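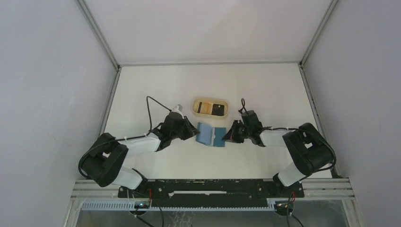
Kadir Akgül wants to know if a sourdough starter can come back after a month forgotten behind the pickles, and whether the gray liquid on top means it has to go.

Home | Baking | Bread | Starters & Ferments

He adds: I got it going in December on plain white flour and it was doubling every day before I went away. It smells like nail polish remover now! No fuzz anywhere that I can find. I'd love to save it but I don't want to make my family sick. Also, do I need to buy special flour?

Share (6) | Save

Chantelle Pretorius
Oh, save it, save it! That gray liquid is just hooch, and all it's telling you is that the starter ran out of food. Pour it off, scrape away the top layer and take a spoonful of the pale paste from underneath. Put that in a clean jar with equal weights of flour and lukewarm water, then leave it on the counter and feed it twice a day. Mine sulked for 2 days with hardly a bubble and then went completely wild on the third morning (lid off, starter down the side of the cabinet, I was thrilled).

If you ever see pink or orange streaks, or anything fuzzy, throw out the whole jar and start over. Don't try to scoop around it. The nail polish smell fades once it's eating regularly.

No special flour needed, but a bit of rye really wakes it up! I use the dark rye from Borbély, a spoonful in each feeding for the first few days, and then I go back to white. My first loaf afterward was 600 grams of flour, baked in a lidded pot, and the crust was the best I've had all winter.

9 found this helpful | 2 comments

tunley_baker
Yes it'll be fine. I've left mine longer than that. Don't bake with it until it doubles between feedings or you'll get a brick.

3 found this helpful

crumbfan
I always just buy yeast but good luck!! Post a picture of the loaf

0 found this helpful

Previous | Next | More in Starters & Ferments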